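**Organizer wanted: help run a union election campaign with the front-line staff at Skalstead**

Posted 21 Aug 2023

We're hiring two organizers to work with the people who answer the phones, rebook the stranded, chase the missing suitcases and keep the counters open at Skalstead. They've been talking to each other for a long time about bringing in a union, and this spring they asked our local to help them do it properly. We said yes before the call was over!

Local 2511 represents hotel desk staff, ferry ticket agents, call-center workers and laundry workers across the region. Skalstead would be our first big group in passenger travel, and we're excited about it. The unit has people at the Ongate terminal, people at the Ospina call center, and a growing number who work from home and have never met most of their coworkers in person. Getting those three groups into one conversation is most of the job.

## What you'd be doing

Talking to people, mostly. You'll be on the phone in the evenings, in diners near Ongate when the early shift gets off, and at kitchen tables (bring your own mug, some of our members have strong feelings about theirs). You'll also:

- build and keep up a full list of the unit, by shift and by work site
- train the inside committee to have one-on-one talks and to write up good notes afterward
- help workers draft their own leaflets, in their own words
- answer questions about dues, contracts, strikes and the election itself, and say "I don't know, I'll find out" when you don't know
- work with our legal staff on the petition and on any dispute about who is eligible to vote
- set up online meetings for the home-based agents at hours that suit them, which can mean 6 a.m. or close to midnight

We expect the vote to be held in March. The company has hired Orkero to run meetings for staff during work hours, so part of your week will go to helping people sort through what they've heard there. We don't badmouth supervisors and we don't make promises about raises. A contract has to be bargained, and we tell people so from the first conversation.

## Who we're looking for

You might be a great fit if you've worked in customer service yourself. A headset job, a ticket counter, a hotel desk, a complaints line — all of it counts. Anyone who has calmed down a family of six with a canceled connection already has half the skills we need.

We'd also like to see most of these:

- experience on at least one union drive, as staff or as a rank-and-file activist
- comfort with knocking on a stranger's door, and with hearing no
- clear, plain writing
- decent spreadsheet habits
- a driver's license and a car you can use for work (mileage is paid)
- Spanish, Tagalog or Amharic, which are all spoken in the unit and would be a big plus

There's no degree requirement. Several of our best people came straight off the shop floor, and one of the two positions is open to somebody who has never held a paid organizing job. If that's you, you'll be paired with a senior organizer and you'll spend your first weeks shadowing house visits and phone banks before you run your own. 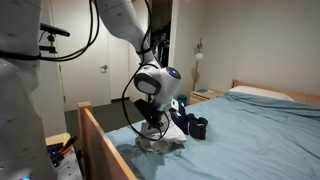
## Hours, pay and the rest

Both positions are full time and run through the election, with a good chance of staying on for first-contract bargaining if the workers win. Campaign hours are uneven. Expect evenings and a fair number of weekends, and expect a couple of very long weeks right before the vote. We try hard to give that time back. Each organizer gets five paid comp days to take after the ballots are counted, on top of regular vacation.

Pay follows our staff union contract, and we'll send you the full scale before the first interview so you aren't guessing. Health coverage starts on day one and includes dependents. There's a phone, a laptop and a gas card. Organizers on our staff are union members themselves, so you'd have a steward and a grievance procedure from the start.

You'd be based at our office by the Ongate bus loop, second floor, over the tire shop. There's an elevator around the back. Ospina is a longish drive and you'd be there two days a week, sometimes overnight, in which case we book the room and cover meals.

## How to apply

Send us a resume and a letter of a page or so. In the letter, tell us about a time you talked with somebody who disagreed with you about something at work, and what you learned from it. We read every letter before we look at the resumes! Please add the names of two people who have worked alongside you. They don't have to be bosses.

Email is best, to the hiring address on our contact page, with "Skalstead organizer" in the subject line. Paper applications are fine too and can be dropped at the front desk any weekday. We'll read applications as they come in and start interviews soon after, first by phone and then in person with a panel that includes workers from the unit.

If you currently work at Skalstead, please don't write to us from a company account or a company computer. Call the office and ask for the organizing desk. We'll keep it private, and we'd love to hear from you whether or not you want the job.

Local 2511 is an equal opportunity employer. We encourage women, people of color, immigrants, LGBTQ+ people, disabled people and older workers to apply. If you need an accommodation for the interview, tell us what works for you and we'll set it up.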